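Setting up a small room for newborn and sitter sessions

Last revised 21st February

These notes cover a working layout for baby portraits in a room of modest size, lit with one window and one continuous lamp. They assume a camera with manual exposure, a lens between 35 mm and 85 mm, and a parent present throughout.

Before you start

You will need:

a beanbag or firm posing cushion, covered with a waterproof layer
two plain blankets for each setup, plus one spare
a stand, two clamps and a crossbar
a diffuser panel or a plain white curtain
a room thermometer
a grey card

Wash the blankets in unscented powder and store them folded in closed furniture. Open shelves collect dust, and dust shows on dark fabric. 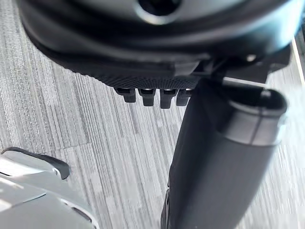 Step 1. Warm the room

Bring the room to between 24 and 26 degrees before the family arrives. Place the thermometer at the height of the cushion, away from the heater. A fan heater must be switched off while the baby is on the cushion, and its flex must run along the wall. For sitters of six months and older, normal room temperature is enough.

Step 2. Place the cushion

Set the cushion about 40 inches from the window, with the long side parallel to the glass. Closer than this, the light falls off too quickly and the far cheek goes dark. Further back, shutter speeds drop and you will be raising the ISO for no gain.

Turn the cushion so that the top of the baby's head points towards the window, then rotate it a few degrees towards the camera. Light should travel down the face, from forehead to chin. If the nostrils are lit and the brow is in shadow, the cushion is the wrong way round.

Step 3. Hang the backdrop

Fix the crossbar level with your shoulder when kneeling. Clamp the blanket at both ends and bring it forward over the cushion in one piece, with no join behind the baby. Put a sandbag on each foot of the stand. Pull the fabric tight from the back and clip it under the cushion – creases nearest the camera are the hardest to remove later.

My own stand is an old Pluketti, which has a wide base and does not fold well. Any stand will do if it cannot be tipped by a hand on the crossbar. Check this before each session. 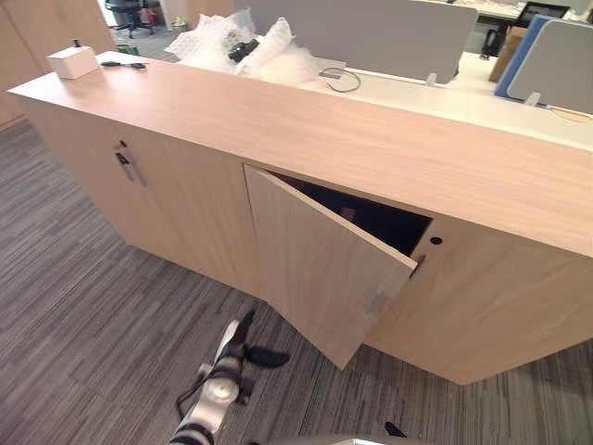
Step 4. Soften the window

Hang the diffuser flat against the window frame. In direct sun, use two layers. Turn off the ceiling lights, which give a yellow cast in the folds of the skin that cannot be corrected without shifting everything else. Close the door if the hallway is painted a strong colour.

If the day is dull, add the lamp on the window side, slightly above the diffuser and aimed through it. I use a Flarier panel at its lowest setting. Do not use flash from the front. Keep the lamp and its stand well clear of the cushion, so that neither could reach the baby if it fell.

Step 5. Set the camera

Start with these values:

aperture f/3.2 for a single baby, f/5.6 for a baby with siblings
shutter 1/200 or faster
ISO 400, raised as needed
white balance from the grey card, taken at the cushion

Focus on the eyelashes of the nearer eye. Take a test frame of the empty cushion and look at the histogram. Pale blankets should sit near the right edge without touching it.
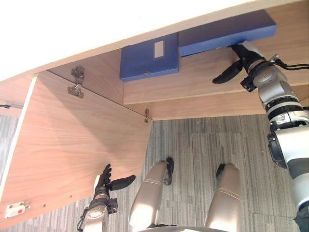 Step 6. Work through the order of poses

Begin with the pose that needs least handling. For newborns this is on the back, wrapped, with the hands in. Move next to the side, then to the parents' arms. Leave unwrapped frames until the baby is deeply asleep. A parent or helper should keep a hand within reach at all times, including while you change lenses. Never try to hold a pose the baby resists.

With sitters, the order is reversed. Start with the set you want most, and expect twenty minutes of good temper. Stand the parent directly behind your lens.

Step 7. Sort and name the files

Copy both cards before you clear the room. My folders take the session number and the set number, so 868-2 is the second setup of session 868. Rate in one pass, reject closed or crossed eyes, and edit a single frame from each set before applying the settings to the rest.

Comments
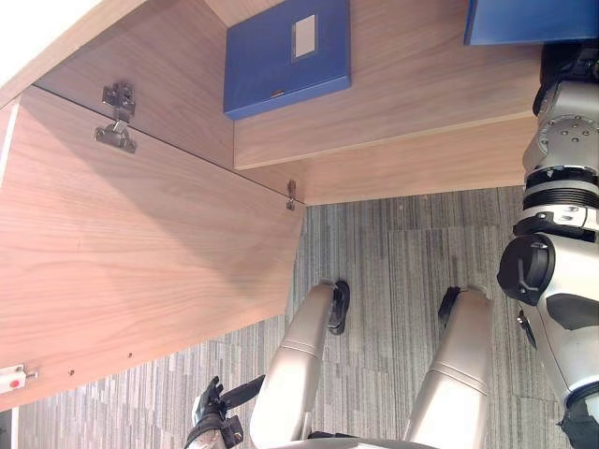

Arlo Alcantara: Step 2 fixed my problem, thank you. I had the feet towards the window for every session since July and could not work out why the faces looked wrong. One question on Step 4 – my window faces north and is quite small. Would you still use the diffuser, or leave the glass bare?

Leave it bare. North light is soft enough already, and a diffuser on a small window will cost you a stop. Move the cushion a little closer instead and check the far cheek.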